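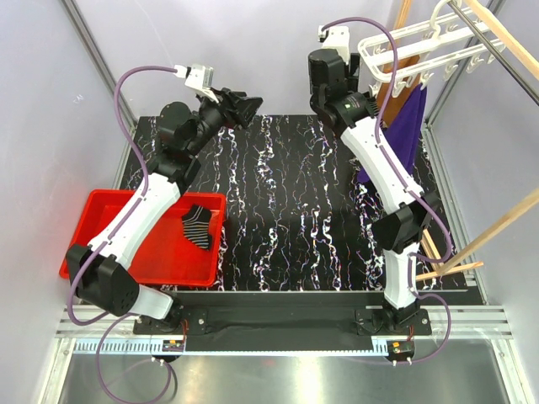
Gonçalo Ramalho
ご質問を拝読いたしました。乾燥室の利用細則を改める前に、まず現行の細則のどの条項が守られていないのか、また守ろうにも守れない条項がないかを、区別して整理なさることをお勧めいたします。当方の寮でも同様の改定を行いましたが、この区別をせずに着手したため、案文を二度書き直すことになりました。詳細は別途、回答欄に記載いたします。

共用乾燥室における洗濯物の取扱いおよび利用細則の改定について

投稿者：Seixas寮管理室
投稿日：2018年4月25日
分類：集合住宅・寮の運営／共用設備

標記の件につき、同種の施設を運営しておられる方のご教示を賜りたく、投稿いたします。

当寮は単身者向けの社員寮で、居室は33室、建物は4階建てです。各居室には洗濯機置場がなく、1階に共用の洗濯室を、これに隣接して共用の乾燥室を2室設けております。乾燥室には物干し竿と除湿機を備え、居住者は各自のハンガー等を持ち込んで使用することとしております。バルコニーへの洗濯物の掲出は、建物の外観に関する取決めにより認めておりません。したがって、居住者の大半は乾燥室に依存している状況にあります。

現行の利用細則は開寮時に定められたもので、主な内容は次のとおりです。

・乾燥室の利用は、洗濯終了後速やかに行うこと。
・乾燥した洗濯物は速やかに撤去すること。
・他の利用者の洗濯物に触れないこと。
・所有者不明の洗濯物は管理室が保管し、相当の期間の経過後に処分すること。

一見して不足はないように思われますが、運用上、以下の問題が生じております。

第一に、「速やかに」の解釈が居住者によって著しく異なります。交代勤務の方は、夜勤明けに洗濯をして就寝し、夕刻に撤去することを当然と考えておられます。一方、日勤の方は、帰宅後に竿が空いていないことについて管理室に苦情を申し出られます。いずれのご主張にも相応の理由があり、管理室としては双方に「速やかに」とお伝えするほかない状況です。

第二に、他人の洗濯物に触れてはならないとする条項があるため、乾ききった衣類が残されていても、後から来た方は手を出すことができません。条項を厳格に守る方ほど不利益を受け、守らない方が竿を確保するという結果になっております。昨年、無断で移動された衣類が床に落ちていたとの申出があり、当事者間で口論に至りました。管理室が間に入って収めましたが、細則のどの条項を根拠に説明すべきか、判断に迷いました。

第三に、所有者不明の小物の保管です。靴下、手拭い、肌着の類が中心で、保管箱は常に満杯に近い状態にあります。掲示により引取りをお願いしておりますが、申し出る方はまれです。

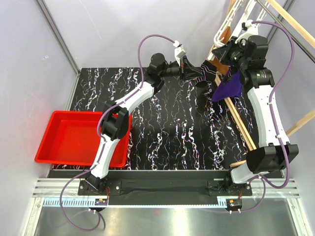
処分の時期についても定めがあいまいであるため、担当者が交代するたびに取扱いが変わっております。前任者は年度末に一括して処分し、その前の担当者は処分を一切行わなかったと聞いております。「相当の期間」を具体的な日数に改めることは当然として、その日数をどのように定めるべきか、参考となる例があればご教示ください。

なお、7月に梅雨明けを控えた時期が最も混雑いたしますため、それまでに改定を終え、居住者への周知を済ませたいと考えております。細則の改定には居住者代表者会議の承認が必要であり、承認後は各居室に書面を配布いたします。

お伺いしたい事項は次のとおりです。

一、乾燥室の利用時間に上限を設ける場合、交代勤務者への配慮をどのように条文化すべきか。
二、乾いた洗濯物を第三者または管理室が移動することを認めるべきか。認める場合の要件は何か。
三、所有者不明品の保管期間および処分の手続をどのように定めるべきか。
四、持込みのハンガー等について、仕様の制限を設けるべきか。

四については、乾燥室に私物のハンガーが多数残置され、竿の有効な長さが減じていることを受けたものです。以上、よろしくお願い申し上げます。

回答　Billthorpe

当方は学生寮の運営に携わっております。規模はそちらより小さいのですが、参考までに申し上げます。

利用時間の上限は設けたほうがよいと思います。うちでは半日としています。守られないこともありますが、掲示があるだけで多少は違います。

所有者不明品は学期末にまとめて処分しています。苦情はほぼありません。

ハンガーは寮で用意し、私物は禁止にしました。買い替えの費用がかかりますので、その点は予算とご相談ください。

簡単で恐縮ですが以上です。

回答　Gonçalo Ramalho

先のコメントの続きとして、お尋ねの四項目について順に申し述べます。当方が担当しておりますのはTendis地区の単身者寮で、交代勤務の方の割合が高い点は貴寮と共通しているものと拝察いたします。法令上の見解を示すものではありませんので、処分に関する部分については、必ず貴社の法務担当部署にご確認ください。

利用時間の上限について

当方では、上限を時間数で定めることを断念し、時間帯による区分に改めました。一日を朝の部と夜の部に分け、洗濯物を掛けた部の次の部が終わるまでに撤去する、という定め方です。夜勤明けに掛けた方は夜の部の終了までに、帰宅後に掛けた方は翌日の朝の部の終了までに撤去すればよいことになります。いずれの勤務形態であっても、起床している時間のうちに撤去の機会が訪れますので、特定の方のみを優遇するとの批判を受けにくくなりました。

時間数による方法を採らなかったのは、掛けた時刻を客観的に確認する手段がないためです。記入札を導入した時期もございましたが、鉛筆の字がにじんで読めない、札が別の竿に移っている、そもそも記入がない、といった報告が相次ぎ、札の管理そのものが新たな業務となってしまいました。現在は、部ごとに色を変えた洗濯ばさみを入口に備え、洗濯物の端に一つ留めていただいております。記入の必要がなく、外国籍の居住者にもご理解いただきやすいようです。

雨天が続く時期には、上記の区分でも乾ききらない場合がございます。その際は管理室の掲示により撤去期限を一部延長できる旨の但書を置いております。但書の発動は管理室の判断とし、居住者の個別の申出によっては行いません。個別に認めると、結局は申し出た方のみが長く使用することになります。

洗濯物の移動について

貴寮の細則にある「触れないこと」との条項は、趣旨としては妥当ですが、例外を全く認めない点に無理があると考えます。当方の条文は次のとおりです。

「利用者は、他の利用者の洗濯物に触れてはならない。ただし、撤去期限を経過した洗濯物については、管理室の職員がこれを乾燥室内の所定の棚に移すことができる。」

居住者同士の移動は引き続き禁じ、職員のみが移動できるとした点が要点です。居住者による移動を認める案も代表者会議に上程いたしましたが、衣類の破損や紛失が生じた際の責任の所在を定めがたく、見送りとなりました。特に肌着類については、第三者に触れられたくないとのご意見が多数寄せられました。職員が移動する場合にも、備付けの手袋を着用し、居住者の持ち物である籠や袋があればそれに入れ、なければ管理室の籠を用いることとしております。畳むことはいたしません。

移動の時刻は、朝の部と夜の部の終了後の巡回時に限定しております。随時行うことも検討いたしましたが、職員の在室状況によって扱いが異なるとの不満が予想されましたので、巡回時に一律に行う方式としました。巡回の記録は日誌に残し、居住者から問合せがあった場合には該当箇所をお見せしております。

持込みのハンガー等について

順序が前後いたしますが、移動と関係の深い事項ですので先に申し述べます。Billthorpe様のご回答にあるとおり、施設側で備える方法が管理上は最も簡便です。もっとも、当方ではこれを採用しておりません。初年度に備え付けた物が次第に居室へ持ち帰られ、翌年には半数に満たなくなったという苦い経験がございます。

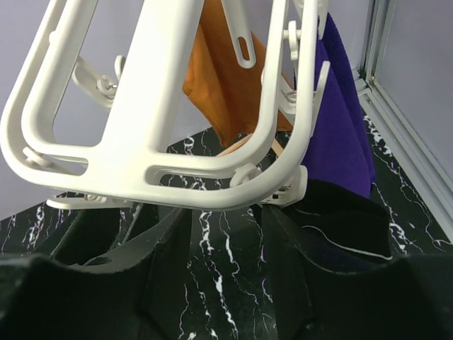

そこで現在は私物の持込みを認めたうえで、次の条件を付しております。

・居室番号を本体に表示すること。表示の方法は問わない。
・洗濯物を掛けていないものは、利用の都度持ち帰ること。
・竿に固定する紐、針金その他の器具を残置しないこと。
・破損したものは使用しないこと。

材質や形状についての制限は、当初の案には含まれておりましたが、削除いたしました。針金製の物は錆が衣類に移るとの指摘があり、禁止すべきとの意見も出ましたが、利用者自身の衣類の問題であり、細則で定めるには及ばないとの結論に至ったものです。貴寮の乾燥室の竿の太さによっては、掛かりにくい形状の物を制限する必要があるかもしれません。

空のまま残置された物については、居室番号の表示がある場合は当該居室の郵便受けの下に戻し、表示がない場合は所有者不明品として扱います。導入直後は戻す作業が毎日発生いたしましたが、半年ほどで目に見えて減りました。

所有者不明品について

保管期間をどの程度とするかは、施設により考え方が分かれるところかと存じます。当方では、発見した月の翌々月の末日までと定めております。日数で定めますと品目ごとに期限が異なり、保管箱の中で期限の管理ができなくなります。月単位であれば、箱を月ごとに分け、該当する箱を丸ごと処理すれば足ります。三つの箱を順に使い回しており、担当者が交代しても引継ぎに支障はありません。

靴下の片方のみが残る事例は、当方でも圧倒的に多数を占めます。原因としては、洗濯槽の内側に張り付いたまま取り残されるもの、乾燥室への運搬中に落とされるもの、他の方の洗濯物に紛れて持ち帰られるものが考えられます。いずれについても、洗濯機の蓋の裏に「取り残しをご確認ください」との表示を貼付したところ、保管箱に入る数は減少いたしました。表示は文字のみの簡素なもので、費用はほとんどかかっておりません。

保管箱の設置場所は、管理室内から洗濯室の入口脇に移しました。管理室で申し出なければ受け取れない方式では、靴下一足のために窓口に立ち寄る方はまずおられません。
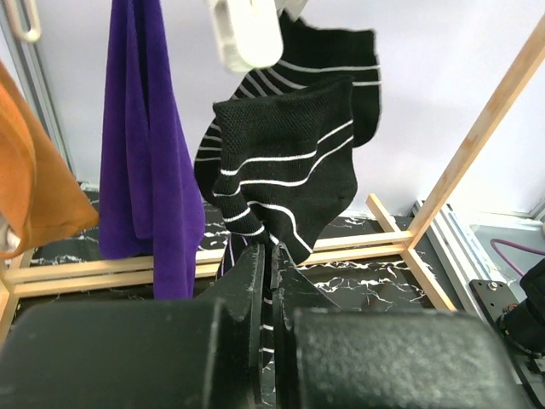

無断で他人の物を持ち去る方が出るのではないかとの懸念も代表者会議で示されましたが、現在までにそのような申出は受けておりません。ただし、上着や寝具など、一見して価額の高い物は従来どおり管理室で保管し、掲示に品目と発見場所のみを記載して、引取りの際に特徴を伺うこととしております。この区分の基準となる金額は、当方では2000円といたしました。厳密な査定を行うわけではなく、職員が迷った場合には管理室保管とする運用です。

処分に先立っては、該当する月の箱を処分する旨を掲示板に一週間掲示いたします。処分の当日は職員二名が立ち会い、日誌に署名いたします。以前は清掃用の布として再利用しておりましたが、自分の肌着が廊下の清掃に使われていたとのご指摘を受け、以後は廃棄に統一しております。

改定の手順について

最後に、手続面で当方が反省した事項を申し添えます。

代表者会議には、条文の案のみならず、想定される事例とその取扱いを一覧にして提出なさるとよろしいかと存じます。例えば「朝の部に掛けた方が急な出張となった場合」「同じ居室の方が二度に分けて掛けた場合」などです。条文のみを提示した初回の会議では、各委員が異なる場面を念頭に発言され、議論がかみ合いませんでした。

また、施行の初月は撤去期限を過ぎた洗濯物の移動を行わず、所定の様式の紙片を竿に掛けて注意を促すのみといたしました。この間に苦情の大半が出尽くしましたので、本施行の際には大きな混乱は生じておりません。貴寮の場合、梅雨の時期までにご承認を得られるのであれば、混雑の前に試行期間を置くことが可能かと存じます。

周知文書には細則の全文を載せず、居住者に関係する部分を紙一枚に収めてください。全文は管理室での閲覧に供すれば足ります。

回答　Terketero管理組合・担当

分譲の集合住宅ですので事情が異なりますが、一点のみ補足いたします。

除湿機の運転に関する定めが現行細則に見当たりませんので、あわせて整備されることをお勧めいたします。当組合では、水受けが満水のまま停止していたことが乾燥の遅れの主な原因であった事例がございました。利用時間の議論を重ねた後に判明し、いささか徒労の感がございました。排水の担当、運転の時間帯、扉および換気口の開閉について、責任者を明記なさってください。連続排水の可能な機種であれば、排水管への接続を施工業者に依頼されるのが確実です。

竿の間隔も一度ご確認ください。間隔が狭いと、空いている竿があっても隣の洗濯物に触れるため使用されません。当組合では竿を一本減らしたところ、かえって多くの方が利用できるようになりました。

返信　Seixas寮管理室

ご回答をいただきました皆様に厚く御礼申し上げます。

時間帯による区分につきましては、当寮の勤務表と照合いたしましたところ、おおむね適用が可能と思われます。一部、夕刻から勤務に就く方について、朝の部の終了時刻を遅らせる必要があるため、終了時刻は正午とする方向で案文を作成いたします。洗濯ばさみによる表示も試行の対象に含めます。

保管箱は月別とし、設置場所を洗濯室の入口脇に改めます。金額による区分については、法務担当部署の意見を待って決定いたします。

除湿機につきましては、ご指摘を受けて確認いたしましたところ、奥の乾燥室の一台が満水の表示のまま停止しておりました。停止した時期は不明です。排水の担当を日勤の職員と定め、本日より点検表への記入を開始いたしました。竿の間隔は次回の設備点検の折に計測する予定です。

ハンガーへの居室番号の表示については、油性ペンの字が消えやすいとの声が既に居住者から寄せられております。消えにくい表示の方法をご存じの方がおられましたら、引き続きご教示くださいますようお願い申し上げます。

返信　Gonçalo Ramalho

当方では布製の名札用テープを首の部分に巻いている方が多いようです。水には比較的強いものの、年に一度は書き直しておられます。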